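Subject: Re: [larkham-rugby-history] Riviere's 37 games for the firsts
From: Osian Pritchard

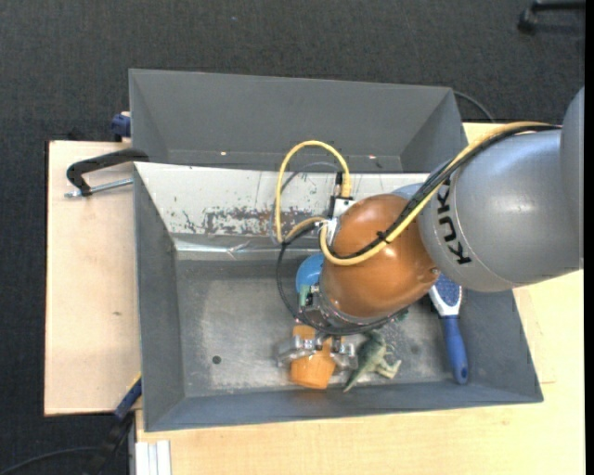
I've been back through the Larkham minute books and I still can't get Riviere to 37 first-team games. The club programme has repeated that number for years and no one gives a source. What I can find is a line in a dinner speech, and dinner speeches are how we ended up with the story about him walking from Cumham in his boots. His path through the records has more loops in it than the yellow cable on that KUKA arm, and I lose him altogether after the second October. The minutes have him at breakaway, the local paper has him on the wing, and one team list has a Riviere at fullback with no initial.

Taner Akgül wrote:
> The 37 comes from the old honours board, which
> was painted when people who'd played with him
> were still about. I'd trust it. He also scored
> 73 points in his best season, so he must have
> been a regular.

Taner, I'd like to trust it too, but the board also has the captain's name wrong. As for the 73 points, does that include the seconds? The paper lumped both sides together whenever it was short of space. There was a brother as well, and I suspect some of the tries are his.

Page 344 of the second minute book lists players owed travel money for the Cumham match. Riviere is on it, but 3 of the others never got a game, so being on the list proves he caught the train and not much else.

Has anyone got the Cumham scorebooks, or a team photo with names on the back? Until then I'd leave the number out of the booklet.

Osian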